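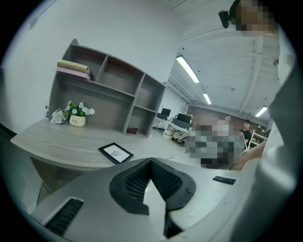

3.2 Build and Task Setup

Figure 2. View from the camera on the hand-held gripper at the desk used for the tidying task. A picture frame lies flat near the front of the desk, with the shelf unit and potted artificial flowers behind it.

The gripper was built in a shared workshop by the two authors, with help from other members on the printed parts. We call the design Clorkis. It has a housing that carries the camera, two fingers driven by a hand trigger, and a handle at the rear. All of the plastic parts fit on the bed of a hobby-grade printer. The first housing, finished in May, cracked near the handle screws, and we thickened the wall there before recording any data. One complete unit weighs 58 grams more than our first version.

The camera has a very wide lens and is fixed to the housing, so the gripper body fills the lower part of every image (Figure 2). We left this region in during training. An early test with the housing masked out gave less steady grasps on thin objects, and we did not pursue masking further. Faces were pixelated before the recordings were shared outside the workshop.

The task takes place at a light gray desk with a cubby shelf unit standing on its back portion. The objects are ordinary household items. Those used in the arrangement of Figure 2 include a picture frame, two stacked books and a cream-colored pot marked "Life" with white daisy-like flowers. The operator moves one item per recording to a target place on the desk or shelf. Flat items such as the frame are the hardest to pick up, as the lower finger has to get under an edge. We added a beveled tip for this purpose, following a sketch by Drita Ristić.

We recorded over 200 demonstrations with this setup. The room is a working office and was left as it was during recording, with people at or near the workstations and the ceiling lights in view. Bendik Wallin checked each recording by hand and removed those in which the gripper lost tracking. Most of the losses came when the camera was held close to the plain white wall, where there is little for the tracker to follow.

The parts files and assembly notes, dated 2025-09-11, are kept in the workshop's Fekmont folder. The notes cover the beveled tip but still show the older trigger spring. Builders should use the softer spring listed in the parts file, and set the finger gap before gluing the tip pads.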